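Home » Projects » Soft Objects » Progress reports

Karnwood Soft Objects: second progress report to the Dosteck fund

Prepared by Maja Lis, with figures from Konrad Brzozowska
6/12/22

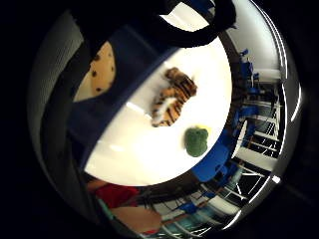 In this period we moved from preparing to collecting. In the first report we wrote that the hand-held grippers were built and the recording plan was almost ready. Now both are in daily use, and the greater part of this report is about what we recorded, what we had to throw away, and what we ask from the fund for the next period.

1. Where we stand against the plan

The agreement asks for 4,000 accepted examples of picking up and putting down soft objects by the end of the project. One example means one full movement by a person holding the gripper, from the first approach until the object is released and the hand has gone back. At the closing of this report we have 201 accepted examples from the Anolby room. This is fewer than the 300 which we promised for the period. The difference comes mostly from the checking and only in small part from the recording itself, and I explain it in section 3.

2. How the recording is done

We work at ordinary tables with soft toys. We chose toys for the first stage because they change their shape when they are pressed, they come in many colours, and they do not break when they fall. The person who records is free to choose the order of the objects. At the start we gave a fixed order on a printed sheet, but the movements became stiff and too similar to each other, so the sheet was dropped after the first week.

Between examples the toys are put back in a new position. We ask that they are sometimes close together and sometimes near the rim of the table, as these are the cases where the earlier model of Teodor Baran made most of its mistakes. We also do not clear the room before recording. Chairs, other people and changing light are part of the material, and the learning system should get used to them from the beginning.

3. Checking and rejected examples

Every example is looked at by a second person before it is accepted. Wanda Sadowski wrote the rules for this and she did most of the checking herself. An example is rejected when the object is hidden during the whole grasp, when the movement is interrupted, or when the gripper opening was not saved together with the picture.

The last reason was the most expensive for us. During several sessions the opening value was saved with a delay, and we noticed this too late. We tried to correct the delay by calculation, but the result was not reliable enough, and I decided that these sessions will not be counted. The recording program now gives a warning sound when the two signals do not agree. Since this change no example has been rejected for this reason.

A smaller difficulty is with names. Two people may describe the same grasp differently, for example "by the side" and "by the back". Wanda has prepared a short list of allowed words, and the older examples will be labelled again with this list in March.

4. First training

Teemu Räsänen trained a small model on the accepted examples. It was planned only for the next period, but we wanted to see early if the data has the correct form. The model reads the files without errors and it learns to move towards the object. Closing on the object is still weak, often too early. Teemu thinks that more examples with slow closing would help, and we have added this to the instructions for the people who record. I ask the reader not to treat this as a result. The amount of data is too small for any conclusion.

5. Money and equipment

Spending is within the budget. We have bought 2 spare grippers from Chukwu, after a broken spring stopped the work for several days in the autumn. The cost was taken from the line for small equipment. The travel line is almost not used.

6. Next period and request

We will open a second recording place at Karnwood, with different tables and different light, and add cloth objects to the toys. To recover the delay we would like to move part of the travel money to paid hours for checking. This does not change the total sum. We kindly ask the fund for a written answer before the new sessions begin, so that the contracts can be prepared in time.

The detailed table of sessions, including the rejected ones, is attached as Annex A.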